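PARTINGTON TENNIS AND SOCIAL CLUB
Minutes of the ordinary meeting held in the clubhouse, 16/10/2018

Present: the chair, the secretary, the membership officer, the court steward and nine members. The chair asked whether the meeting was quorate. The secretary read out the rule on quorums, which can be taken two ways, and the chair took it the way that let us start.

1. Minutes of the last meeting
Approved, with one correction. Under "Drainage," the word "satisfactory" should have read "unsatisfactory."

2. Matters arising
The gate on the parking lot side still opens by itself in a strong wind. The court steward has tried a longer bolt. A member suggested an even longer bolt. Carried over.

The letter to Plurano about the floodlight timer has been answered. Plurano thanks us for our letter. The lights continue to go off at 8 whether or not anyone is serving.

3. Balls
The secretary reported that the club spent $698 on balls last season, against a budget of $278. There was a silence. The membership officer pointed out that the budget was set in the year we had two courts closed and has been copied forward ever since.
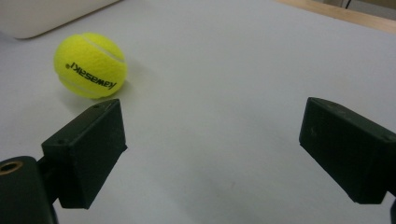

It was asked where the balls go. The steward said over the north fence, mostly, into land owned by Fuvov, who have been polite about it so far. A member who plays on court three said the junior group should be taught to hit lower. A parent of a junior said that the worst offenders were well past junior age and that she could see two of them from where she was sitting. The chair moved the discussion along.

Agreed: the ball budget to be raised to $500. Members to bring their own for social play. The steward to ask Fuvov whether a monthly collection visit would be welcome, and to wear something presentable when asking.

4. Storage
The hall closet has been cleared out. Found inside: three nets, one of them usable, a trophy for a competition none of those present could remember holding, and a quantity of bunting. The trophy will go on the shelf behind the bar until somebody claims to have won it.

The old wire baskets are to be thrown away, having snagged one sweater too many. A motion to replace them with plastic bins was passed after a debate longer than the item deserved, chiefly on the subject of lids. Lids were voted down.

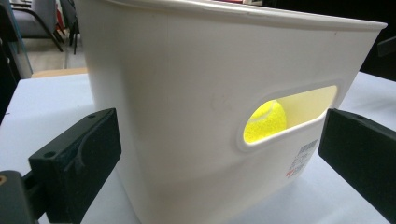
White plastic storage bin with oval handle opening.

5. Resurfacing of courts one and two
Two quotes were received. Onon would start in January, which the steward described as brave. The other firm would start in spring but wants a deposit of $1,000 before it will send anyone to look at the crack. Several members offered their own opinions of the crack free of charge.

The secretary was asked to find out whether Onon's price includes line painting. The last contractor's did not, and we played most of one summer on trust.

6. Clubhouse
The kitchen tap has been fixed. The kitchen tap upstairs has begun to drip.

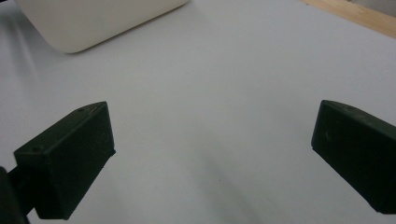 Complaints were heard about chalk, crumbs and racket grips being left out after social evenings. The chair asked that people clear up after themselves. It was noted that the chair had asked this at each of the last four meetings, and the chair asked that this also be noted.

A proposal to paint the changing rooms was welcomed by all until the question of who would paint them. Deferred.

7. Any other business
The heating was discussed with coats on. The steward believes the thermostat is connected to something and will find out what.

A member asked if the annual dinner could be held somewhere with chairs that match. Suggestions to the secretary in writing, please, with prices.

Next meeting to be held in January, in the same room. Members are advised to dress for it.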